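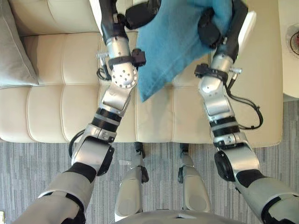 Blue towel over the seat, cream couch in the front lounge.

**Ticket 899 -- blue marks on cream leather couch**
Site: Fovimmont, front lounge
Logged by: Inês Salgado
Status: open, waiting on supplier

**Problem as reported**

Faint blue colour on the seat leather after towels were left on the couch overnight. Worst along the front edge of the seat and in the dips around the tufting. Doesn't come off with a dry cloth.

**Couch details**

Vullmont sectional, cream leather, tufted. Bought in October with the Grosska care plan. The plan covers dye transfer but they want to know what was tried before they'll send anyone.

**Tried so far**

1. Dry microfibre, light pressure. No change.
2. Damp white cloth, plain water, then patted dry. A little blue on the cloth, marks slightly lighter.
3. Bravo leather cleaner, the mild one, tested on the back panel first. Left it 3 minutes and wiped off. No harm to the finish on the test patch. On the seat it took off the marks along the front edge but not the ones in the tufting.
4. Same cleaner again with a cotton bud in the dips. Some better, some no different. Stopped there because the leather was starting to feel tacky.

**Checking the towels**

Soaked one blue towel in a white basin at 40 degrees for 14 minutes. Water went clearly blue. Washed the same towel twice on its own and soaked it again -- still some colour, much less. The grey towels from the other cupboard gave nothing.

So it's the towels. I had wondered about the conditioner we put on the leather in the spring, but the test patch on the back panel had that too and it's clean.

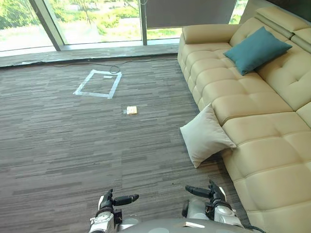

Grosska's second question was whether the couch sits in direct sun, as heat and light can set dye into leather. It gets a fair bit in the afternoon. The lounge has floor-to-ceiling glass with greenery outside, and the leaves don't shade it much after 3 p.m. They also asked what's on the floor, in case colour was coming up from there. It's the striped carpet in greys and taupe, no blue in it, and I rubbed a wet white cloth on it to be sure. Cloth stayed clean.

**For now**

- Blue towels not to be left on the leather, wet or dry. Use the grey ones.
- Blinds down after lunch until this is closed.
- No more cleaner on the tufted part until Grosska replies.

**Update, 4:40 p.m.**

Grosska have the notes above. They want a close-up of the dips in daylight and the Vullmont batch number, which should be on a tag under the end seat. I couldn't find it -- will try again with a torch.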